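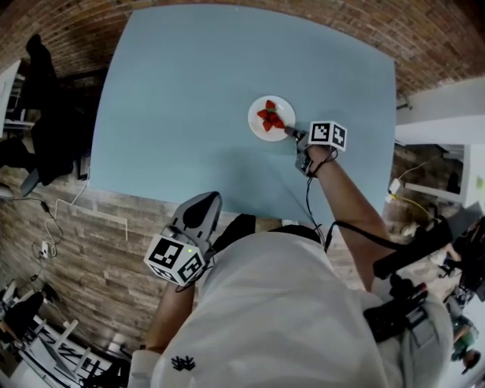 Strawberry plants in old window boxes – keep or start over?
Posted by Theresia Hubmann, Feb 17, 2019

Hello everyone, and thank you in advance for reading, because I know I tend to go on a bit. When we moved into our house in Landov the previous owners left two long window boxes full of strawberry plants on the south side of the porch. Last summer they gave us a few small berries in June and then more or less quit. Plenty of leaves, lots of long runners hanging over the edge looking for somewhere to go, and hardly any fruit at all. My husband thinks they're worn out and wants to toss the whole lot and put in geraniums. I would so much like to keep them!

The boxes are eight inches deep and have drain holes. I have no idea how old the plants are or what kind they are. I fed them every other week with a general plant food from Nelleo that I also use on my ferns (the bottle says it's for green, leafy growth). We're 1,844 feet up, so spring comes late and we still get frost well into April. Should I cut them back now, wait, or give in and buy new ones? And does it matter that I never trimmed the runners? I feel a little guilty about those.

Okafor
Hi Theresia, please don't feel guilty, I did exactly the same thing my first three years and my plants looked like a wig. Your plant food is the first thing I would change. Anything meant for leafy growth is heavy on nitrogen, and strawberries will happily take it and give you leaves all summer long. Switch to a tomato food once you see the first flowers, half strength, every couple of weeks, and stop when the picking is over.

As for the age, scrape back a bit of soil and look at the crown, the thick part where the leaves come out. On a young plant it's short and plump. On an old one it gets woody and stands up out of the soil like a little stump. Most plants do their best in the second and third year and then slide downhill, so if yours are all stumps, your husband has a point, though I wouldn't tell him so until you've saved some babies. 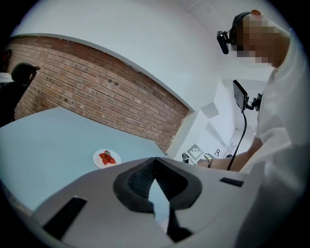 That's where your runners come in. Let each good plant keep one or two this summer, pin the little plantlet down into a small pot of fresh mix with a bent piece of wire, and leave it attached until it has roots of its own and resists a gentle tug. Then snip it free. By fall you'll have a whole new set of plants for nothing, and the old ones can go to the compost with your thanks. Snip all the other runners as soon as you notice them. I keep a pair of nail scissors on the sill for it.

For now I'd only pull off the dead brown leaves and leave everything green alone. With your frosts I would keep an old bedsheet handy to throw over the boxes on cold nights once the buds show – a flower with a black center has been frosted and won't make a berry.

Zondness
just buy new ones, 99 cents each at our garden center in spring. change the dirt too

Theresia Hubmann
Thank you both! I went out and scraped, and one box is nearly all stumps, but the other has quite a few plump ones, so I'm going to keep that box and try the wire trick. The geraniums can have the other one. Okafor, do you put the new pots in full sun right away, or give them some shade while they're rooting?

Okafor
Right next to the mother plant is fine, sun and all. Just don't let the little pots dry out.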